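In defense of the boring demonstration

Every few months a paper comes along showing that a robot policy gets better if you feed it more demonstrations, and every few months I am expected to be surprised. The paper from the Kirbridge group that went around in November is a welcome change. It says that a good part of what we feed these policies is too tidy, and that the tidiness costs us.

Their setup is about as glamorous as a packed lunch. People wear a camera on the head, hold a gripper in each hand and do small chores at a table, with no robot arm anywhere near the collecting. The policy is trained on what the hands did and then handed over to a pair of arms that never had a say in the matter. 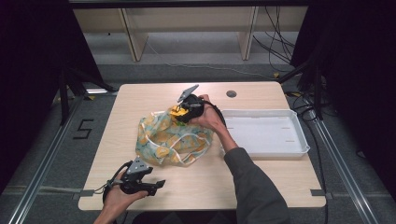 What Venkatesh Pinto and his coauthors did was split their recordings into two piles. One pile held the clean runs: straight to the object, one grasp, done. The other held runs in which the person fumbled, let go, shoved the bag aside and tried again. Same chores, same hours of data, same network. On rigid objects the two policies came out level. Once a soft bag got involved, the clean policy finished 37 percent of its trials and the messy one almost twice that.

I have been rude about fumbling for years. At Garkon, where I used to work, we had a rule that any run with a second grasp went in the trash, and I wrote the rule. We were proud of our reject rate. We put it on slides. I would like those slides back, please.

The explanation in the paper is simple enough that I resent it. A bag does not stay where the training data left it. It slumps, it folds over the thing you want, it comes along for the ride. A policy that has only watched people succeed has no idea what to do at the moment it stops succeeding, so it carries on with great confidence, closing on air.

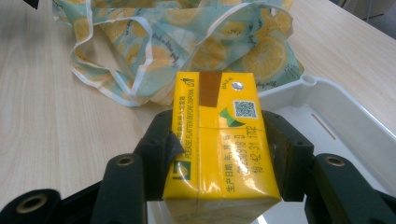 Now for the complaining. The comparison covers 5 chores, and only 2 of them have anything soft in them, so the headline number leans hard on a small corner of the study. The authors also let the same people record both piles, which leaves open whether a messy run from a skilled person is the same animal as a messy run from a beginner. I doubt it. An expert's fumble usually has a recovery attached. A beginner's fumble may just be followed by another fumble, and I don't know why we would want a robot to learn that.

Kamath's reply, posted a week later, says you can get the same benefit by adding noise to the clean runs. Maybe – but noise on a wrist path is a wobble, and a wobble is a poor stand-in for a person noticing that the handle has caught and deciding to come in from the other side. Erberg tried the noise trick on towels and wrote it up in four rather sad paragraphs.

I would still like to see the experiment run again with strangers, worse lighting and a bag nobody picked in advance. Until then I'm keeping the second grasps, and I have asked for the old Garkon rejects. They were deleted to save disk space, on my recommendation.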